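Category: Perception and Tracking / Pre-Run Checklists
Search this site... Go

Handheld gripper capture, locker door task
Checklist rev. 2018-12-01, comments inline

1. Pose tracker build matches the planner's build. OK.
2. Marker map loaded, one entry per cube face. OK. The June map had two face IDs swapped and is withdrawn.
3. Left and right streams share one clock. OK, offset under 12 ms.

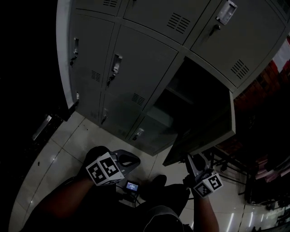 Lindalva Camargo
Perception Software, Timness

4. Keys left in locks. Comment: label them as part of the door in the segmentation set. The contact planner must not treat a key as a grasp point.
5. Both cubes visible from the head view at start pose. OK.
6. Dropout limit 150 ms. OK on left. Right to be rerun with the new filter. 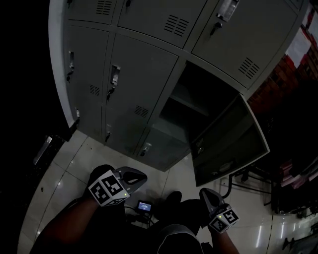

Start pose check, one compartment open, both grippers in head view.

7. Log complete. OK, 3,976 synchronized sets written, no gaps.
8. Gripper view replay, door contact.
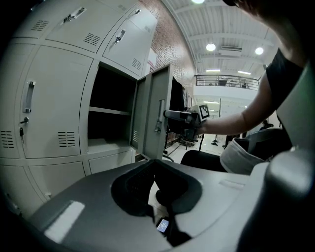
The contact estimator reads door angle from gripper pose alone and has no hinge model yet. Kittipong Jaidee wants one before the Starkilano merge. Use the replay with the gripper up against the open door as the test case, and keep the ceiling lights masked in the feature tracker. Status: open.

Contact: Perception Software, Timness | Back to top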